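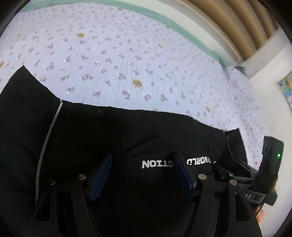

How I Fold a Track Jacket So It Stays Folded

I live in black athletic jackets from October until the lilacs are done, and for years they were the messiest thing in my dresser. They're slippery, they're bulky, and the second you put one on a shelf it slides open and takes its neighbors down with it. My old roommate Kelly Cheetham finally showed me the tuck fold (she learned it packing for swim meets) and I've been doing it ever since, on hoodies and warm-up pants too!

I do all my folding on the bed. Mine has a lavender quilt with purple sprigs all over it, and dark clothes show up against it so well that I can see every crease. If your bedspread is dark, throw a light towel or a sheet down first. You want some space, so a dresser top won't cut it.

What you need

One jacket, clean and completely dry. A flat surface as wide as the jacket with its arms out. A lint roller, if you own anything black and also own a pet.

Step 1: Empty and zip

Go through the pockets. I once folded a granola bar into a jacket in May and found it in the fall, and I'd like to spare you that. Then zip it all the way up and flip the collar down flat. If there's a drawstring at the bottom, pull the ends even and tuck them inside.

Step 2: Lay it face down and smooth it out

It's going to look like a heap at first. Grab the shoulders and give it one good snap in the air, the way you'd shake out a tablecloth, and let it fall with the front against the bed. Now smooth from the middle toward the sides with your palms flat. Don't bother with an iron, because a lot of this fabric is polyester and it will melt on you.

If your jacket has piping, use it! A thin white stripe along a seam is the best guide there is. When the stripe runs in a clean line, the fabric under it is lying flat, and if it wiggles, something is bunched. I tug the hem gently until the wiggle goes away. It curves where the seam curves, so you're looking for smooth, and straight doesn't matter.

Step 3: Make the pocket

Take the bottom hem and fold it up toward the collar, five inches or so, so the inside of the hem is showing. It'll look like a cuff running across the jacket. This is the part that holds everything together later, so run your hand along it and press it down. (On a cropped jacket I go a bit shorter.)

Step 4: Sides and sleeves

Bring the right side in so its edge lands at the middle of the back, and then fold that sleeve straight down on top of itself so it points at the hem. Same thing on the left. You should have a long skinny rectangle now, with the collar at one end. If a sleeve pokes out past the bottom, just double it back up.

Kelly folds the cuffs under as well. I've tried it both ways and can't tell the difference, so suit yourself.

Step 5: Roll or fold down from the collar

For a drawer, I fold the collar end down a third of the way, press the air out with my forearm, and fold again until I reach the cuff you made in step 3. For a suitcase, I roll it tight from the collar instead. Either way, stop at the hem.

Step 6: Tuck

Slide your fingers into the hem pocket, open it up, and pull it over the whole bundle like you're turning a sock inside out. It takes a little wrestling the first time — go from one corner to the other and don't yank. You end up with a snug brick that you can toss across the room. My niece tested this thoroughly.

Putting them away

I stand the bundles on edge in the drawer, folded side up, so I can see all of them at once. Since everything I own is black, I leave a bit of the piping or the lining showing on each one, and that's how I tell the running jacket from the one I wear to the grocery store.

A few things people have asked me

Does it wrinkle? A little, across the middle. Ten minutes on a hanger takes care of it on mine.

Can you do this with a puffy coat? Sort of. You get a ball. It does stay shut, but I wouldn't leave it that way all summer, the filling gets sad.

What about a hood? Lay it flat down the back before step 4 and treat it as part of the jacket. Big hoods make the bundle lopsided, and I've made my peace with it.

Next up I'm going to try fitted sheets again, so send me your methods if you have one that works on a deep mattress.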